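6. Cleaning and storing the brushes

1. Wipe each brush on a dry cloth. The Flulten leaflet says this alone is enough. I doubt it.
2. Wash the bristles with mild soap and keep water out of the ferrule.
3. Reshape the head and lay the brush flat overnight.

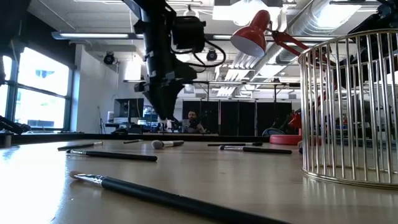
Storage baskets are sold as a cure for clutter, and I'd be slow to believe it. An open one made of vertical rods, like the gold one, keeps no dust off. Thin handles may also poke through the gaps, so try your slimmest brush first.

Caution: Do not stand brushes in any holder while damp.

Note: "Quick-dry" on a label is no reason to skip step 3.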